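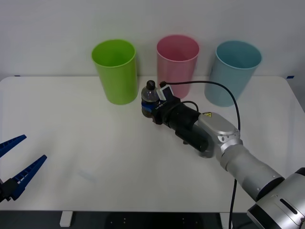

Bottle held in front of the pink one.

stilavport40: Planner keeps routing the wrist wide of the blue one. Collision margin's at 8 cm. Too much?

mostitz: For a grey whale, no. Drop it to 2.

ignacio_b: Disagree. Leave the margin and model the cable, it loops right over the wrist.
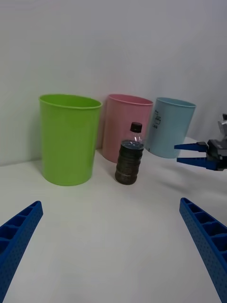 Page 2 of 8

stilavport40: Wrist view, bottle standing. Segmentation reads the clear neck as pink.

mostitz: Your neck is pink, as far as RGB's concerned. Use the cap.

ignacio_b: Or depth, like a grown-up.

mostitz: Depth on clear plastic. Good luck, mate.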